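The Open Evening at Sinley: A Chat With the Person Who Teaches the Robots to Tidy

I had been meaning to get over to Sinley for ages, and when their January open evening came up I signed up the same day. The company takes up one floor of the old Kondomlow building, up a staircase that smells of floor polish, and by the time I got to the top there was a line for the coat rack and a longer one for the coffee.

The woman who runs the demo sessions asked me to leave her name out ("my mother reads everything and then she calls me"), so I'll just call her my host. She's been at Sinley three years. Before that she packed orders in the Flekia warehouse across the river, and she thinks it was the best training she could have had.

"People expect me to say I studied robots," she told me. "I studied boxes! I put things in boxes for four years. Then somebody here wanted a person who could do that neatly, over and over, without getting sloppy after lunch."

So what does she do all day? She picks things up, mostly. The grippers they use for this are held in the hands, and a person does a small everyday job with them — putting something away, sorting a tray, closing a lid — while the system records the motion. Later a robot arm learns from the recordings. I asked if it was hard to get used to.

"The first week I dropped everything," she said, laughing. "You have to forget you have fingers. You've got two jaws and that's your lot. My wrists were sore, I was talking to the box, I was calling it names. Then one morning you reach over and it just goes where you want it, and you feel like a genius." 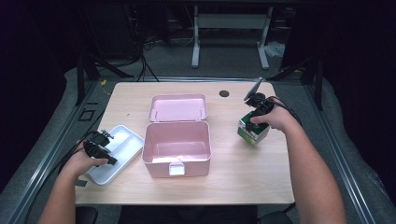 Storage box practice at the demo table, one gripper in each hand.

The job that evening was to get small items into a pink storage box. She told me the box came from a discount store and has been through more than any box should. I wondered why they didn't use something more serious-looking, and she gave me a look.

"What's in your kitchen drawer? Is it serious? Mine's full of rubber bands. If the robot can only handle nice gray factory parts, it's no good to my mother."

A full set for one job is 200 recordings, and she likes to do them in blocks with the radio on. Her best day ever was 71 before lunch, which she mentioned twice (and I don't blame her). Between takes she moves things a little, turns the tray, slides the box over. If everything sits in the same spot each time, she explained, the robot learns the spot and forgets about the box.

I asked which objects she dreads. She didn't even need to think.

"Anything floppy. Socks. A bag of rice. Give me a little carton any day, it's got flat sides, you know where you are with a carton. We did a whole month of dish towels and I was dreaming about dish towels."

Visitors got a turn after the talk, me included. I'd love to report that I was a natural! I squeezed too early, then too late, then pushed my carton clean off the table and had to crawl after it. A boy of maybe ten went next and got it on his second try, and then he wanted to go again, and his dad had to bribe him away with a cookie.

Does she worry about teaching a machine to do her old job? She took a while over that one.

"I get asked that every time. Some of it I'm glad to hand over. Lifting, the night shifts, all that. I don't have a big answer. I know how slow it still is, because I sit next to it. Last fall we had one putting away spoons and I could have gone out for a sandwich."

The project has its own name, by the way, Ó Dubhghaill, and there's a sheet by the door telling you how to say it. I read it twice and still got it wrong, and she corrected me very kindly.

They run the open evenings every couple of months, starting at 6:30, and it's free but you do have to put your name down. Eat first, the cookies go fast. And if you get a turn with the grippers, her advice is to breathe out before you squeeze.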